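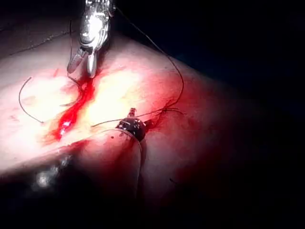 How do you check whether a thread-tracking model is good enough to feed a suturing controller?

Measure how often it gets the order of crossings right on frames it has never seen, and ignore the overlap score until you have that number. A mask can cover nearly every thread pixel and still hand your planner two strands glued together at the wrong place.

I have been handed a lot of overlap scores. The last one came with a slide that said the perception problem was closed. It took Hamish Treloar one evening with our own clips to open it again, and the steps below are more or less what he did, cleaned up so you can repeat them.

What you need

A folder of wrist-camera frames with glare, blood and more than one strand in them. We used 2,270. The tracker you want to test. A labeling tool that can store a curve as an ordered list of points; we use Grillmont, which is slow but exports plain text. A script that can compare two curves.

Step 1. Split by clip

Put whole clips in either the training set or the test set. Neighboring frames are close to identical, so a random split lets the model see the answers. If the supplier can't tell you how they split, assume it was random.

Step 2. Pull out the hard frames

Set aside every test frame where strands cross, where one runs along a fold, or where tissue under the tool is washed out to near white. We ended up with 164. Score these separately and never average them back in. Pale thread against a fold is where I would look first, as contrast drops off gradually and most trackers will happily continue along the edge of the tissue.

Step 3. Label strands as curves

Trace each strand from one end to the other. Where it goes out of sight, stop and mark the end as "lost". Don't guess. Jyoti Nishad labeled our hard set twice, a few weeks apart, and the places where she disagreed with herself went into a "don't score" list. If your labeler can't decide, a model that sounds certain is not impressive.

Step 4. Score three things

Crossings: at each one, did the tracker keep the same strand on both sides?
Ends: is the reported end within 4 pixels of the label?
False thread: how much length did it report where no thread exists? Highlights on metal jaws are a favorite source.

Step 5. Check the confidence values

Sort the predictions by confidence and look at the wrong ones near the top. The Veteck tracker did well on ends in our test and then gave its highest confidence to a bright line on the tool shaft. A controller with a simple threshold would have planned a grasp on it.

Step 6. Add the refusal

Before the planner gets anything, insert a gate. If a strand passes through a crossing the tracker scores low, or vanishes for more than 3 frames, the gate returns "no target" and the arm holds. Expect complaints about how often it holds – ours started in August and haven't stopped. Log each hold with the frame that caused it, and use those frames for the next round of labels.

What this won't tell you

Nothing here measures depth. A curve that is right in the image can still be wrong in space, and stereo on a glossy surface needs its own test. I don't have one I trust yet.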